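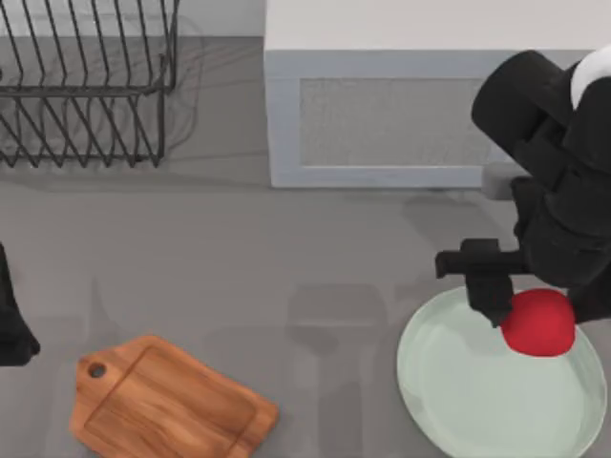 About Us

Udero helps commercial kitchens, cafeterias and food labs plan and budget for robot arms. We do not build arms and we do not take commission from the companies that do. Clients pay us a fixed fee, and the fee is the same whether they buy or decide to wait.

We started as the purchasing desk of Wong Kitchen Supply, where customers kept asking what an arm would cost once it was installed. The quote for the arm was usually the easy part. Mounting, guarding, power, spare grippers, staff training and service visits were often missing from the budget. We became a separate company and have since completed 73 equipment plans.

How we work

A plan begins with your floor drawings and a list of the tasks you want done. We model the counter, the appliances and the dishes, then run one-arm and two-arm layouts in simulation to check reach and clearance. Most plans take 30 working days. You receive a layout, a line-by-line budget, a maintenance schedule and a specification you can send out for bids.

Our largest client is Terkico, which serves 400 lunches a day from one kitchen. Our smallest was a bakery with a single prep table.

Where we are

Our office and test kitchen are on the ground floor of the Pladside building. Visits are by appointment, including Saturday mornings. Please bring your counter measurements and any supplier quotes you already have.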